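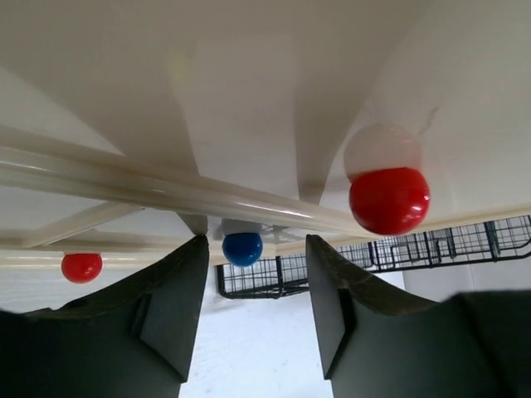 Our project was to write a short set of working rules for the two-arm table in the Nomer laboratory, and to check whether students really follow them. The first rule is about how the gripper comes near to an object. When the two fingers rise towards small round things, such as the hanging red and blue balls, the open gap must be lined up before the arm goes closer. In our first draft we wrote only "approach slowly", but Ms Villanueva told us this is too weak, as each student has his own idea of slow.

The second rule is about the home position. Both arms must stop with the fingers open and clear of the other arm. Tshepo Mokoena wrote this part after reading the safety notes from the Illonstead workshop, where the same kind of table is used.
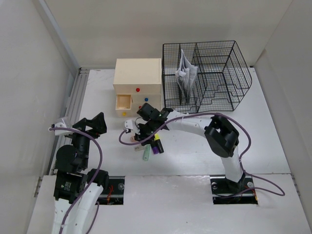
We also agreed that a drawer left open by the task is to be written in the log and not closed by hand while the motors have power. Cables are checked before each session, with the arm switched off, and any loose tie is replaced.

We watched 29 sessions in December. In 7 of them the cable check was missing from the log, and in two the home position was skipped. Piyumi thinks the log sheet is too long, and I agree with her. For the next version we will put the cable check on the first line, and Eduardo Lacson will ask the first-year group to try it.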